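생활과 환경 4주차 강의 노트
분리배출은 어디서부터 재활용이 되는가

지난주에 제가 시간 조절을 잘못해서 뒷부분을 거의 날려 먹었죠. 그래서 오늘 노트는 지난주 마지막 장, 그러니까 "배출과 선별은 다른 일이다"에서 바로 이어집니다. 앞부분이 기억 안 나시는 분은 3주차 노트 끝의 용어표만 보고 오셔도 됩니다.

1. 용어부터 다시

배출, 수거, 선별, 재생. 이 네 단어를 시험지에 섞어 쓰시는 분이 해마다 꼭 계십니다. 배출은 우리가 집이나 학교에서 내놓는 것까지고요, 수거는 차가 싣고 가는 것, 선별은 선별장에서 재질별로 가르는 것, 재생은 그걸 녹이거나 부숴서 다시 원료로 만드는 것입니다. 뉴스에서 "재활용률"이라고 하면 이 중 어디를 기준으로 잡았는지 먼저 보세요. 선별장에 들어간 양을 기준으로 하면 숫자가 커지고, 원료가 되어 나온 양을 기준으로 하면 확 줄어듭니다. 저도 대학원 때 이걸 헷갈려서 발표 자리에서 꽤 민망했던 적이 있어요.

2. 유리, 페트, 캔

세 가지를 한꺼번에 다루는 이유는 간단합니다. 가정에서 제일 많이 만나는 음료 용기인데 성격이 서로 너무 다르거든요!

유리는 색이 문제입니다. 갈색, 녹색, 투명을 따로 모아야 다시 병으로 만들 수 있고, 섞이면 용도가 좁아집니다. 갈색 병이 갈색인 건 내용물을 빛에서 보호하려는 건데, 맥주가 대표적이죠. 그리고 유리는 깨지면 골치 아파집니다. 잘게 부서진 조각은 색을 가르기가 어렵고, 다른 품목 사이에 끼어들어 가면 그쪽 품질까지 떨어뜨려요. 내열유리나 도자기는 녹는 온도가 달라서 병 유리와 같이 내면 안 됩니다. (이거 작년에 서술형으로 나왔습니다.)

페트는 투명한 것과 색 있는 것의 대접이 완전히 다릅니다. 투명 페트는 섬유나 다시 용기로 갈 수 있는 길이 열려 있는데, 색이 들어가면 그 길이 좁아져요. 라벨을 떼고, 안을 비우고, 헹구고, 눌러서 뚜껑을 닫는 것까지가 배출입니다. 뚜껑은 왜 닫느냐는 질문을 매번 받는데, 뚜껑 재질은 보통 물에 뜨고 페트는 가라앉아서 나중에 물로 가를 수 있습니다. 닫아 두면 안에 이물질도 덜 들어가고요. 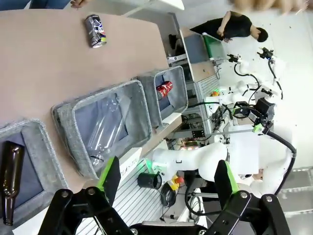
캔은 알루미늄과 철로 나뉘는데, 집에서 굳이 가르지 않아도 됩니다. 철은 자석에 붙으니까 선별장에서 금방 빠져나옵니다. 알루미늄은 조금 더 재미있어요. 자석에는 안 붙지만 빠르게 바뀌는 자기장을 걸면 안에 와전류가 생겨서 튕겨 나가거든요. 고등학교 물리에서 배운 게 이런 데서 쓰입니다. 알루미늄은 광석에서 새로 뽑을 때 전기를 엄청나게 먹기 때문에, 다시 녹여 쓰는 쪽의 이득이 셋 중에 가장 분명합니다. 시험에 "에너지 관점에서 비교하시오"가 나오면 여기부터 쓰기 시작하세요.

3. 계산 연습

숫자를 한번 만져 봅시다. Clastthorpe라는 동네의 선별장에 투명 페트병 500kg이 들어왔다고 합시다. 이 중 80퍼센트가 재생 공장으로 넘어갔다면 400kg입니다. 여기까지는 쉽죠. 그런데 공장에서 세척하고 이물질을 걷어 내면서 다시 4분의 1이 빠졌다고 하면 남는 건 300kg이에요. 그럼 재활용률은 80퍼센트일까요, 60퍼센트일까요? 둘 다 신문에 실릴 수 있는 숫자입니다. 답안에는 분모와 분자를 꼭 말로 적어 주세요. 숫자만 적으면 반만 드립니다.

옆 동네 Andton은 같은 500kg을 받았는데 헹구지 않은 병이 많아서 선별 단계에서 절반이 빠졌다고 해 봅시다. 공장 단계의 손실 비율이 같다면 최종적으로 얼마가 남을까요? 풀이는 다음 시간에 같이 하겠습니다. 미리 풀어 오시면 제가 아주 기뻐합니다.

4. 보증금 이야기 조금

빈 병 보증금은 돈을 돌려주는 제도라기보다 병이 깨지지 않고 돌아오게 하는 제도라고 저는 설명하는 편입니다. 한 번 쓴 병을 씻어서 그대로 다시 쓰는 것은 재사용이고, 녹여서 새 병을 만드는 것은 재활용이죠. 둘의 차이는 중간고사에 반드시 나옵니다. 재사용이 늘 이기는 것도 아니에요. 병은 무거워서 먼 거리를 오가면 운송에서 손해를 보거든요. 몇 번을 돌려 쓰는지, 얼마나 멀리 가는지 두 변수를 같이 봐야 합니다.

읽을거리는 Ní Bhriain 자료집 2장입니다. 분량은 짧은데 표가 좀 빽빽해요. 두 번째 표는 단위가 톤이 아니라 kg이니까 조심하시고요.

5. 과제

자기 집이나 기숙사의 분리배출 안내문을 하나 구해서, 오늘 배운 용어로 다시 써 오세요. 한 쪽이면 충분합니다. 애매한 품목을 하나 골라 왜 애매한지도 적어 주세요. 컵라면 용기는 너무 많이들 고르시니까 올해는 빼겠습니다, 죄송해요.

제출은 Jikska 강의실 게시판에, 다음 수업 전날 오후 6시까지입니다. 파일 이름에 학번을 꼭 넣어 주세요.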